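Print this page | E-mail this page

Durkton Computer Reuse - progress report to the Stellow Fund, February 2024

Hi all, and thanks for being so patient with my reports, which I know run long!
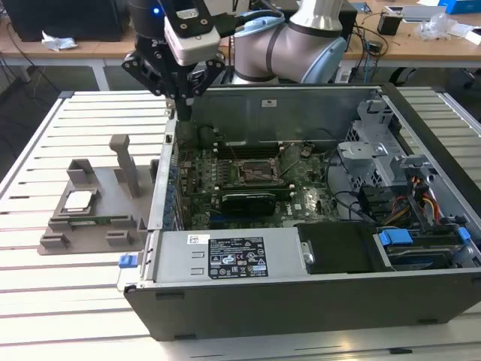 Simin Karimi asked after the last report whether we were still spending too much time on towers that only ever end up as parts, and whether the grant might go further if we stuck to laptops. It's a fair question and I've been chewing on it ever since, so most of what follows is my attempt at an answer.

First the plain numbers. We've taken in 164 desktop towers since the grant started. Of those, 50 have gone back out the door as working machines, and 35 have been stripped for parts. The rest are on the shelves in Drodovell, tagged and waiting their turn. I'd hoped the shelf pile would be smaller by this point (I said so in my application, I know), but two offices cleared out at nearly the same time and I couldn't bring myself to say no.

So, are the parts towers worth it? I think they are, and here's why I've come round to that. A tower on its side with the panel off is a pretty friendly thing to work on. You can get at the memory slots and the graphics card without fighting anything, and when the processor is already gone and you're looking at a bare socket, you know straight away that you're either hunting for a chip or breaking the machine down. With laptops we lose so much time to tiny screws and glued batteries - I spent most of one afternoon on a single hinge and I'm still cross about it.

The other thing is memory. Almost every desktop that leaves us gets a memory upgrade out of one that didn't make it, and we've bought very little new. Hard drives are a different story. We wipe and test every one, and the older ones fail often enough that I'd like to switch to small solid state drives for anything going to a family. That's the one change to the budget I want to ask about, and I've put it at the bottom.

What's been slower than I'd like: sorting out the cables. Inside the older cases the power leads tend to get shoved down beside the drive cage in one big bundle, and you can't see what's plugged in where until you've pulled half of it out. Hamish Haldane has written up a one-page sheet on this (which leads to unplug first, where to tuck them afterward, how to label the ones you aren't sure of) and it's already made a difference on the bench. We're also being stricter about empty sockets. They get a plastic cover as part of check-in now, after we bent the pins on two perfectly good boards in the fall. Lesson learned!

We've also started keeping a parts log. It's just a spreadsheet with the tower's tag, what came out, whether it tested OK, and which machine it went into. I resisted this for ages and I was wrong. Last month I needed a graphics card for the Negri Street study room and found a tested one in a minute or so, where before I'd have been opening case after case.

Money: we have $2,000 left in the equipment line. I'd like to spend it on solid state drives and a second power supply tester, in that order. If you'd prefer it stayed in tools only, tell me and I'll hold off, but the drives are what's keeping finished machines on the shelf right now.

Between now and April I want to get through the office towers, put Hamish's sheet up by both benches, and finish the Negri Street room, which still needs keyboards and a decent monitor or two. Simin, I'll send you the parts log separately so you can poke around in it yourself - the tab you want is the second one. The column headed "maybe" needs a better name, I know.

Contact us | Copyright Durkton Computer Reuse | Back to top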